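Search notebook entries Go
Advanced

3 Mar 2021
Posted by Flurina Ortner

Kwan trial kit, drinks bench, booth corner. Third session with it. Mechthild on the laptop, me on cups and mopping. Kit is the one-arm version - arm, stock two-finger gripper, wrist camera, the Mimley software license for the trial period. We have to say yes or no to Kuvier by the end of the month and so far I could argue either side.

Task for today: light gray tumbler, pick, go to the dispenser, line up with the drip tray, fill, bring back. Water only. Brown stuff in the small dispenser stays out of it until we trust the thing. 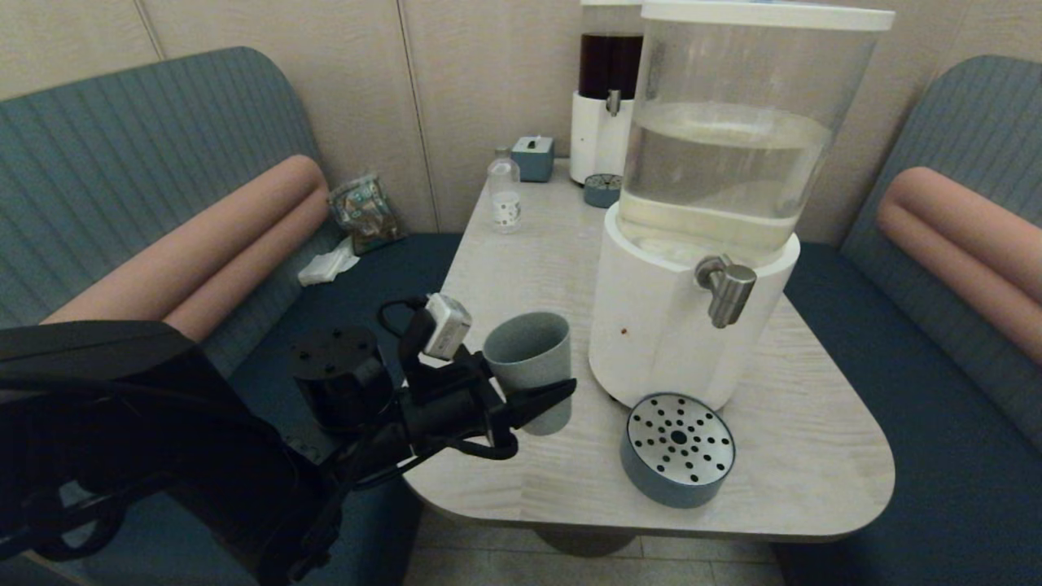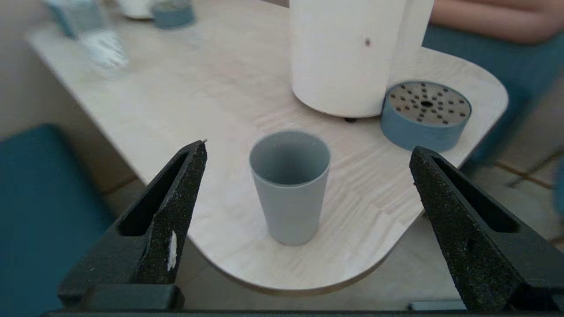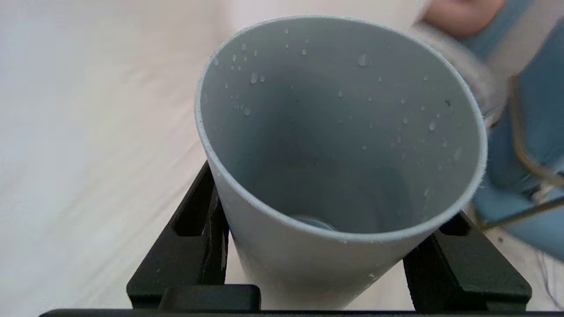 Setup. Kit quick start says two people, one hour. Took us most of the morning the first time, today a lot less. Most of it is the cable run. The cables loop along the outside of the arm and they want to catch on anything near the elbow, so the arm has to start from a folded pose and unfold away from the bench. Mechthild wrote a start pose for this and saved it as "booth_start_2". Do NOT use booth_start, it swings left first.

Calibration. Wrist camera calibration passed first go. The other one failed twice and then passed with nothing changed that either of us can name. Restarted Mimley in between, maybe that. Log kept, see shared folder under Kwan / logs.

Picking. Good. Better than I expected from the stock fingers. The cup tapers toward the base so if you grip low the cup wants to ride up a bit, and if you grip high there is less room at the spigot. Settled on a bit under half height. Grip force - the slider in Mimley goes to 80 and has no units anywhere, not in the manual either. Asked Kuvier in an email, got back a link to the manual. We are at the bottom third of the slider and the cup doesn't slip empty. Full is another matter, see below.

Approach. This is where the time went. The planner treats the drip tray as an obstacle with a fat margin around it, so it stops short and just sits there with a yellow message. Margin can be changed per object but only if the object was added by hand and not by the auto scan. So: delete tray, add tray by hand, set margin, save. Then it forgets the tray if you reload the scene. Mechthild found that saving as a template keeps it. Would of been nice to read that somewhere.

Tall gray objects on a pale table are also not its favorite. Two times it decided the cup was further back than it was and closed on air. Both were when one of us was leaning in on the far side, so possibly shadow. Rule for now: hands back before the pick starts. We are both bad at this.

Filling. Spigot worked by hand by me, the kit doesn't include anything for that and I don't want the arm leaning on a spigot anyway. Quote has a valve add-on at 463 per unit, plus fitting. Seems steep. Mechthild thinks we can do it ourselves with parts from the Torkinstead job if they ever come back from there.

Slip with weight: at half full the cup sagged a little in the grip on the way up, slider up a few and it was fine. Didn't try brim full. Splashed some on the return move on one run, the default speed is too quick for anything open. Dropped speed, no more splashing, but now each cycle feels like forever. There is a "smooth" option in the motion menu, greyed out on the trial license. Of course it is.

Emptied and refilled the same cup over and over, didn't dry between runs. Should repeat with a dry one for the grip numbers. Fingers picked up dust, wipe them before next session, use the lint free cloths not the paper napkins.

Stop button: tested at start, tested again after the software restart. Good both times. Restart after a stop needs the full homing routine, annoying but I'd rather have it that way.

Money. Kit as we have it is 3,000 for the year on rental, 1,967 if we take it without the support plan. Support so far = one link to a manual, so I lean to no support plan. Mechthild disagrees, says the first time a joint faults we will be stuck and neither of us has opened one of these. Fair. Kuvier also offer a half day training visit, price on request, I requested, no reply yet.

For:
- picks are solid
- templates work once you know about them
- small enough for the booth corner, nothing else we looked at was

Against
- unitless force slider
- scene reload losing objects
- smooth motion locked on trial so we can't test the one thing we need to test
- manual is thin, index points to pages that arent there

Next session: dry cup runs, then brim full at low speed, then try the smaller dispenser with plain water in it. Mechthild to write to Kuvier about unlocking smooth motion for a week. I'll ask what happens to the rental if we want a break in August, we're closed most of it.

Also need a longer network cable, the current one is at its limit and runs right where you want to put your feet.

Last updated by M. Riedl - added note on booth_start, fixed the template bit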